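Berner Publishes Setup and Maintenance Procedure for Rurell Kitchen Arm Cell

PALMA, May — Berner has released the full setup and maintenance procedure for its Rurell kitchen arm cell, covering base alignment, gripper finger replacement, wrist inspection and the simulation check that precedes any return to service. The document replaces the separate installation and service sheets supplied with earlier units.

The Rurell cell consists of one arm, one two-finger gripper, a controller and a matching simulated kitchen built in Visix, the company's modeling package. The arm is fixed beside the counter and handles carafes, jugs and other everyday containers. Every change to the hardware or to its settings is now entered in the simulated kitchen first and run there before the physical arm is powered.

"Most of the service calls we looked at came down to the gripper settings," said Soledad Lagos, head of service engineering at Berner. "A finger gets changed, the tool length stays at the old value, and the arm closes a few millimeters from where it should. The new procedure puts the tool length check ahead of everything else."

Under the procedure, the technician locks out the controller, removes the worn finger and cleans the mounting face with a dry cloth. The replacement finger is fitted with 2 screws, tightened by hand and then with the supplied driver. The new tool length is measured at the fingertip and entered in both the controller and the Visix model. The two values must match before the software will release the cell.

The simulation check uses a fixed set of 30 carafe moves between the coffee maker and the sink. Each move is logged with the grip position, the wrist angle and the smallest clearance to the counter, faucet and window sill. A move that falls below the clearance limit is flagged, and the base position or approach path has to be corrected before the set is run again.

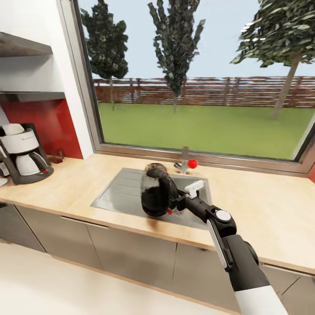 Why is the check run with a full carafe when an empty one is easier to handle?
A full carafe puts more load on the wrist and the fingers, so an error in the payload setting shows up sooner. The payload value for the full container is entered before the first move, and the empty container is checked afterward with its own value.

Wrist inspection is scheduled every 6 months. The technician moves the joint slowly through its working range with the gripper empty, listens for noise and compares the motor current with the reading stored at installation. A steady rise in current across the full range calls for a grease service. A rise at a single point calls for replacement of the joint, and the part must not be opened on site.

Base alignment is checked at installation and after any work on the counter or cabinets. Three reference points on the counter edge are touched with a pointed probe held in the gripper, and the readings are compared with the model. Cyrill Mösli, who wrote the alignment section, said the probe should be stored with the cell.

"If the probe is swapped for another one, the readings can't be compared with the old ones," Mösli said. "Keep it in the controller cabinet — and write the cell number on it."

The procedure applies to all Rurell cells with controller software 1610 or later. Cells on older software must be updated before the new tool length check can be used. Existing base alignment records remain valid after the update, but stored payload values are cleared and have to be entered again.

Berner will supply the procedure, the move set and the updated Visix kitchen model to current service customers at no charge. Printed copies can be ordered with the next set of replacement fingers.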